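About us

Sopacua is a small company from Stulville. We make the driving software for slow delivery vehicles that work without a driver in narrow residential streets. We started with 6 people in one rented workshop, and we still build and test everything in the same building.

Many customers ask us about the fault in Kuvport, so we write about it openly. In February one of our vehicles was on its daily route when it stopped following the lane and moved slowly toward the curb. The safety operator pressed the stop button and the vehicle stood still. There was no injury and no damage, but we do not consider this a small matter.

We examined 366 recorded trips. The fault was in our own software -- it read the fine ridges of a concrete road as the border between two surfaces, and after this it trusted the wrong line. We stopped all vehicles until the correction was ready, and then we drove 488 test trips with an operator on board before we opened the route again.

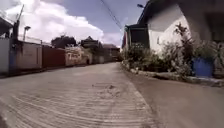
Grooved concrete road with a darker strip of pavement and a raised curb on the right side.

Since that time every new street is first driven by hand and checked by our safety group. The full report is available to customers and to residents. Please write to our office in Stulville and we will send it to you.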